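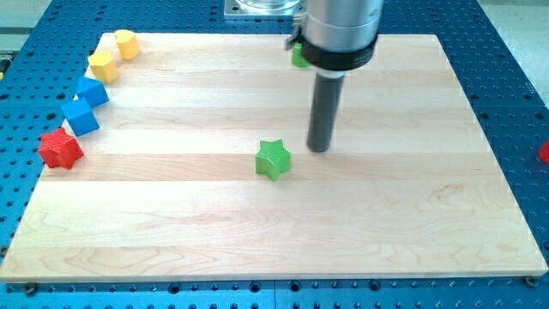 Why does the planner stall for a moment before each push when the blocks are close together?

The contact sampler rejects most of its candidates. With a neighbour inside the clearance radius, the rod has few places to come down, and the sampler keeps drawing from the full perimeter until it hits one of them.

3 May is the wrong date on the log folder, ignore it. Entry is for May 3, 2018 but the clock on the Tavari box is still a day out. Boonsong to fix NTP.

Replayed the stored requests from Vulik offline. 1,359 push requests, sampler capped at 200 draws each. 681 of them used more than half the cap. Stars are the worst. The footprint model treats a star as its convex hull, so the inner corners get no contact points at all, and those are the ones that hold the block straight during a push.

Changes on branch:
- real outline for stars, ten vertices, normals per edge
- clearance test moved ahead of the IK call
- draws weighted by free arc length instead of uniform

Second item gave most of the gain. Median planning time down to about 200 ms on the same replay. Weighting helps only in the crowded cases and costs a little otherwise. Left it on.

Perception: yaw on the cubes still flips by 90 degrees between updates. Harmless for pushing but the tracker reads it as motion and resets the velocity estimate. Added symmetry order per shape to the config (cube 4, star 5) and wrap the yaw difference before the filter. Not tested on the arm yet.

Declan asked whether the tip height should come from the board plane fit or stay fixed. Fixed for now. The plane fit drifts when the rod covers part of the board, and I don't want that feeding into z. Mwajuma has a masked version in Dolan, will try it once merged.

Open:
- block over the board edge: planner thinks it is supported, goal region needs shrinking
- retract move ignores neighbours, same bug as October
- Yolanda wants rejected candidates in the viewer, coloured by reason. Reasons are logged as strings, need an enum first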